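Notebook - food map workshop, Diludholm old town
April 2026

Back at the desk with sore feet and a very full stomach, so I'm getting this down before the flavors blur together. We're building the short-stay eating map for Diludholm, the one for people who have a long layover or a single night and no patience for a list of 40 restaurants. This entry covers the morning and lunch legs. Ruan Radebe is writing up the evening leg and will paste it in after mine.

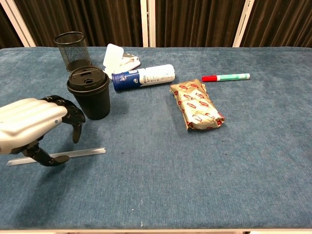
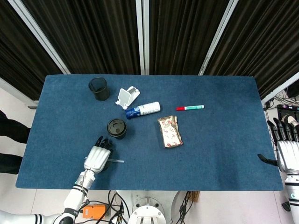 The covered table and the brown pleated panels.
Photos: Ruan Radebe / Firau workshop

Starting point was the ferry steps, as agreed in January. I still think that's right. Most people on a short stop come in by the airport boat, and from the steps you smell bread before you see anything else. The plan was to walk the loop the way a visitor would, with a small bag, no bookings, no local favors, paying in cash where it was asked for. Budget for the whole day, 2000 in local money per person. I spent 851 by the end of lunch and that included a second breakfast I have no regrets over.

Stop one, the bakery on the corner behind the fish sheds. The one with the blue door. Cardamom knots came out while I was standing in line and I ate the first one walking, which is the only way to do it - the sugar is still half melted and it gets all over your sleeves. The savory one with potato and dill is even better and I'd put it first on the map. Ask for it by pointing, the label is on the wrong tray. Coffee is filter only, strong, refills free if you stay inside. There are hardly any seats. For the map: mark as a walk-and-eat stop, ten minutes.

Stop two, Iswood market hall. I could have stayed in there all day! The ground floor is cheese, pickles, smoked things, and a long counter where they do open sandwiches to order. I had the smoked mackerel with apple and horseradish on dark rye and it was so good I wrote the word "mackerel" three times in my pocket book and underlined it. The woman working the counter cut the apple as she went, paper thin, skin on. Price went up since our January walk but the portion did too, so I'm leaving it in the cheap bracket.

Upstairs is weaker. The noodle stand has changed hands and the broth was salty and thin. I'd drop it. The juice stand next to it is fine if you're thirsty, skip it if you aren't. What we should add is the dumpling window at the back stairs, which wasn't open in January. Pork and cabbage, or mushroom, steamed or fried, served in a paper boat with black vinegar. Get the fried mushroom ones. The bottoms are properly crisp and the filling tastes of actual mushrooms, with a lot of white pepper. I went back for another boat and that's where the budget started to go.

Practical note on the hall: the river entrance has steps and no ramp. The street entrance is flat. Our draft map sends everybody in from the river, so that needs changing before it goes out. Also the lockers are at the street end, and for layover people that's going to matter more than anything we say about dumplings.

Walk from Iswood to the canal. The draft gives this as a stroll along the water. Half of that path is fenced for repairs, so you go up one street and past the school, then back down by the footbridge. Longer, but you pass the little sweet shop with the licorice in jars, so I'm calling it an improvement. Salt licorice is an acquired taste and I have acquired it. The 400 g bags are a silly size for someone with hand luggage. They'll do you a small paper cone if you ask.

Stop three, lunch at Magagula. I was most excited for this one and a bit worried too, because Ruan has talked it up for months. He was right. It's a narrow room with a grill at the back, and the lunch menu is short: a stew, a grilled fish, a plate of vegetables. I had the stew, slow beef with tomato and a good deal of chili, over stiff maize porridge, with a heap of braised greens on the side and a spoonful of relish that I'd happily eat on toast for the rest of my life. The porridge is made the firm way so you can pick it up with your fingers and drag it through the sauce. They bring a bowl of warm water and a towel before and after. The man at the next table saw me going too carefully and showed me how to press a dent in it with my thumb. Much better.

The fish went past me twice and looked great, whole, charred on the outside with lemon. Somebody from our side needs to order it before we print anything.

Timing at Magagula: I got there before noon and walked straight in. By the time I paid, there was a line out to the bridge. For a visitor with a flight to catch I'd set the loop so that lunch comes early and the market is a light snack stop on the way. If you do it in the other order you arrive hungry at the worst possible time. I know we argued over this in January and I was on the other side. I've changed my mind.

Things that didn't make it in:
The harbor cafe with the big terrace. Lovely view, tired food, the soup was lukewarm.
The waffle cart. Closed when I passed, with no hours posted.
The tasting menu place on the hill. Sounds wonderful but it needs a booking and a whole evening, so it belongs on a different map.

Corrections to the draft:
Move the start pin to the foot of the ferry steps, it's currently in the water.
Swap river entrance for street entrance at Iswood.
Delete noodle stand, add dumpling window.
Footbridge detour, with a note to check if the canal path reopens.
Spelling of the savory knot. I've got 2 versions from the same bakery, one on the tray and one on the receipt, so I'll ask next time I'm in.

Open questions for Ruan: do we want a vegetarian line through the whole loop? It's easy to do. Potato knot, mushroom dumplings, the vegetable plate at Magagula. I didn't taste the vegetable plate but it had roasted squash and beans on it and smelled of garlic from across the room. I'd love to walk that version next and skip the coffee refills this time, I was buzzing until well past lunch.

Receipts are in the envelope at the back of this book. The dumpling window doesn't give them, so I've written that one by hand.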